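1/ ok play kitchen thread. been promising this one for ages so typing fast, sorry for typos

2/ background: the pretend-food stuff at our place has been a heap. One big bin. 207 pieces when I finally went through it, and that's after the broken ones went. kids tip the bin, everything on the floor, done playing in four minutes

3/ so new plan. One tabletop. A small set. Everything out flat where you can see it from any side, no digging

4/ started with the green colander. biggest thing on the table by a mile so it picks its own spot and the rest works around it. Plate goes up top

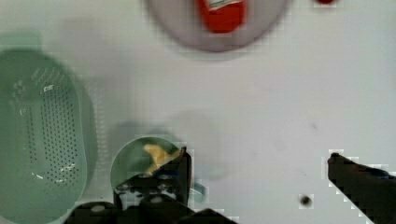 5/ anyway the bin itself is going in the closet, lid ON. rotation swap every couple weeks. whatever's not out is not out, I'm not negotiating with a five year old over a plastic waffle

6/ what made the cut: colander, plate, mug, a blue cup, big black pan, the green slotted spatula. then a bit of food. ketchup obviously. You can not run a pretend kitchen without ketchup, I've seen the meltdowns

7/ the mug was a late add. same green as the colander near enough, so I parked it right up against the rim. looks like a set now. no idea if it is one

8/ spatula lives in the pan. handle in, flat end out. they grab it every time w/o asking where it is, which was teh whole problem before 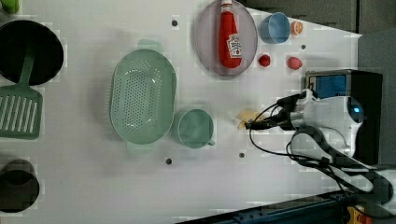 *colander + mug center left, ketchup on the plate, strawberry next door*

9/ someone's going to ask about cost so. Most of it is years of hand me downs. What I bought new was one Giscombe tub of play food and a few bits off the Botden resale page. $185 for everything over two years, and I'd skip half of it if I did it again

10/ skip: anything with a sound chip. anything that comes as 40 tiny peas. the "gourmet" sets, they're all garnish

11/ get: cups. more cups than you think. Cups are soup, cups are money, cups are hats

12/ also get one citrus slice, just one. ours has been a wheel, a boat, a phone and a slice of pizza

13/ fruit I keep on the far side of the plate, loose. tried bowls. bowls just mean the fruit gets poured

14/ the pan goes on the left edge with the dark pot below it. big stuff at the side, small stuff toward the middle. Little arms can't reach over a pan without knocking three things off

15/ little toaster oven stays too. it's bulky and I argued with myself about it. but it's where everything ends up getting "cooked" incl. the strawberry so ok fine

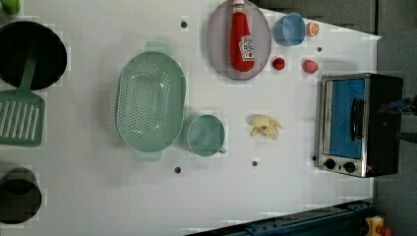
## part 2, pack up

16/ right so tidy up. this used to take nearly 241 years

17/ order that works for us:
- food first, all of it into the colander
- cups and mug next
- spatula
- pan + pot last bc they're heavy-ish and everyone wants to carry them
- wipe table

18/ colander as the tidy-up basket is the best thing I've come up with all year. it's already on the table!! it has handles!! shove the fruit in and walk it to the shelf

19/ ketchup rides on the plate. I gave up on that one. It gets put back on the plate no matter what I say so now the plate is just where ketchup lives

20/ the soft food (ketchup, strawberry, bananas) I keep apart from the hard plastic when it goes back in the closet. drawstring bag, cheap one. plush picks up every crumb in the bin otherwise and then you're washing a banana at 9pm

21/ on washing: pillowcase, knot it, cold, gentle. air dry. do NOT do the dryer. we lost a lemon

22/ the sink is the newest thing out and it's taken over a corner. Blue inside, little faucet. set it on a slant so two kids can get at it, one each side. way less shoving
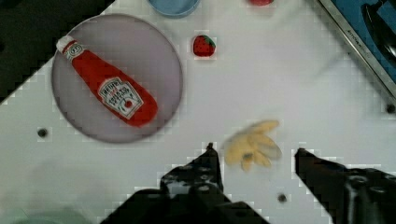

**Banudon Toy Library / Play Kitchen Team**

23/ ok for library families specifically. the play kitchen goes out as one loan from July, item no. 591 in the catalog. comes with a card showing the layout above, you don't have to follow it, I'm not coming round to check

24/ two week loans. the Vũ Street drop box is too small for the pan so pls bring the kitchen to the desk. please. we've had a pan wedged in there before

25/ if a piece goes missing just write it on the card. no fine. strawberries go missing all the time, they're in your couch

26/ Q I already got in DMs: can you borrow just the sink. no sorry, it's one loan, stuff that goes out in halves comes back in quarters

27/ and yes it's fine for under 3s w/ a grownup sitting there. I'd hold back the smallest fruit and leave the cups + colander out. they mostly want to put things in a cup and take them out again

28/ doing dress up bins next, send me your worst hat storage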